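Visit to Istside, laundry and linen handling, 18 March 2021
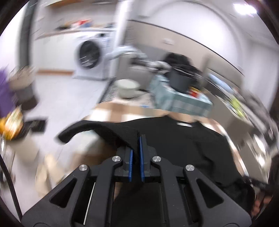

*Black cloth held between the blue pads of a hand-held gripper, washing machine at the back.*

Istside launders kitchen and care-home textiles under contract to Walczak. We were shown the handling section first, then the sorting hall.

Sorting is still the slow step. A shift takes in around 500 kg, and until last August every piece was picked out of the bin by hand. The Wukidby line now lifts single items and drops them on the belt. On the counter it had logged 697 picks when we arrived and 246 of those were dark fabric, the category with the most double picks. Two layers of thin black cloth read as one to the sensor.

The staff have not been reduced. Four people used to stand at the bins — two do now, and the other two have moved to inspection and mending. One of the mending staff told us her shoulders are better and her eyes are worse. The lamps over the inspection table are due to be replaced.

Operators spend part of each week demonstrating grips with hand-held tools. They are paid the normal rate for it and can decline. Several said they would like to see how their own demonstrations perform on the line, and Prusness, the integrator, does not yet provide that.

Open points from our side: noise at the belt transfer, access to bin 99 for cleaning, and who may restart the line after a jam. At present only the shift lead can.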